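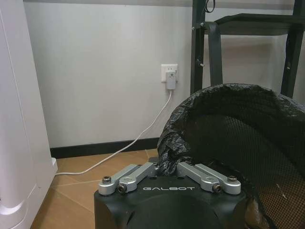 ## Lining a mesh wastebasket

Applies to the black mesh baskets on both floors of the Plavthorpe office. Revised 09/12/2024 by Lilian Kinyua.

1. Take out the old bag and tip any loose paper into it. Small items show through the mesh, so check the bottom from the side.
2. Open a new black bag fully before it goes in. Push the base down until it touches the bottom of the basket.
3. Fold the top of the bag over the rim, all the way round. Leave four inches of overlap on the outside.
4. Gather the slack on one side — a bunched fold is fine, a knot is not. Knots tear the film when the bag is lifted.
5. Press the air out by hand, working down the inside wall.
6. Set the basket against the wall, clear of the baseboard by two inches.

Bags that slip off the rim are too small. Order the next size up from Kombo and tell Gitau Simiyu which room they are for.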